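Setting up the snack table for the Prurkum open afternoon. Posting as I go so I remember what I did when it comes round again in December.

1/ The room has one long table and we're using all of it. Last time everything went out flat in rows and people at the back of the queue couldn't see what there was. So this time, steps and baskets.

2/ The acrylic display steps came from Duvonow. Three of them, £20 each. They arrive with a film on both sides which takes ages to peel. Start at a corner with a fingernail, don't use a knife, it scratches.

3/ They also show every fingerprint. Wipe them once they're in place, not before. Warm water and a soft cloth. I tried glass spray on a corner of one and it left streaks.

4/ Stand goes on the slant, facing the door. If you put it square to the table edge you only get people on one side. On the slant they can reach it from two.

5/ Big or long things first, then small things round them. I'm still swapping bits about at this stage so don't take the positions as final.

6/ Table so far:
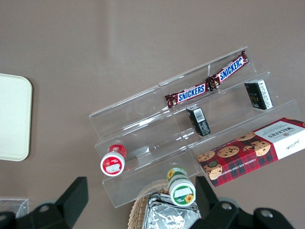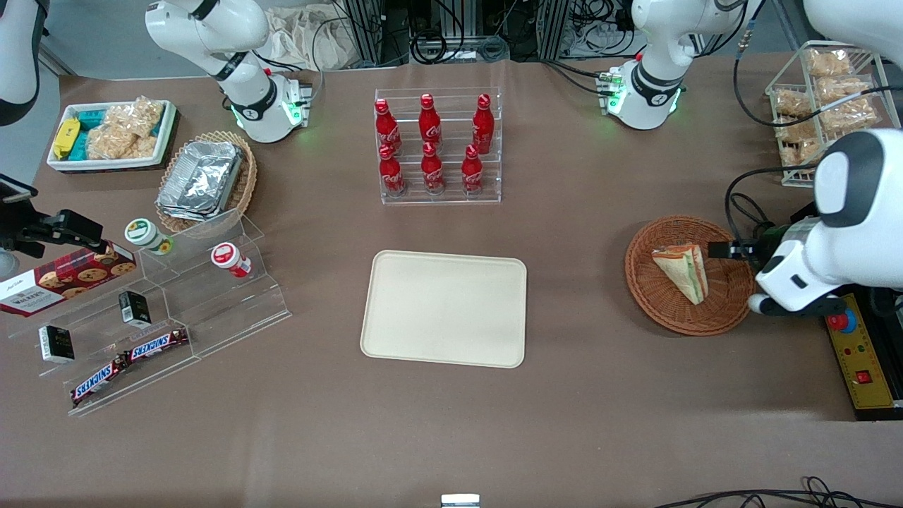
7/ Bottles get their own rack, well away from the biscuits. Cold bottles drip and cardboard boxes go soft. Learned that in the summer when we lost two boxes of shortbread to a puddle.

8/ Labels facing out on everything. Sounds fussy but people ask fewer questions. The only ones I bother to write cards for are the sandwiches, for allergies. Cards are in the drawer with the tape.

9/ Baskets are for anything that won't stand up by itself. The wicker ones were from a charity shop and are all slightly different sizes. They shed a bit, so shake them out over the bin first.

10/ Keep one tray with nothing in it. People need somewhere to put a thing down while they decide, and otherwise they use the edge of the table and it ends up on the floor.

11/ Numbers for my own benefit: 188 tickets gone. Not everyone eats. I've put a first lot out and the rest is in crates underneath, top up every 20 minutes or so it doesn't look picked over by the time the late ones come in.

12/ Somebody asked where the table is from. It's a Fitwood one, the folding kind, and it belongs to the hall. Heavier than it looks, get two people to carry it. Check the catch on the legs before you load it.

13/ Hot food is separate this year. Lý are bringing theirs at four and they want their own table by the socket, so I've left that wall clear. Please don't stack coats there.

14/ Things I forgot: napkins, a second bin bag, scissors. Napkins were in the car. No scissors anywhere in the building as far as I can tell.

15/ For next time: bring the crates in before the table goes up. I had to slide them under from the far end on my knees.

16/ Second bin needs to be at the door, not beside the food. People carry the wrapper with them and drop it on the way out.

17/ Doors at three. Going to find scissors.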